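## Gripper notes, 2018-12-25

The arm has been on the bench in the garage since January. Today I worked on cloth again. White ribbed knit is harder for it than the towels were, as the folds slide out if the fingers close too fast. I dropped the closing speed to 45 and raised the camera gain a little. Chibuzor Garba suggested going for the thick bunched part and leaving the flat panels alone, so the fingers now close on it from both sides.

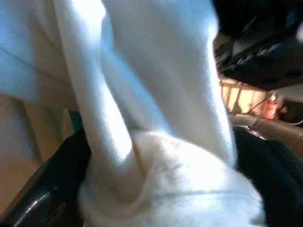
## Still to do

- Log 5 more grasps
- Reprint the wrist bracket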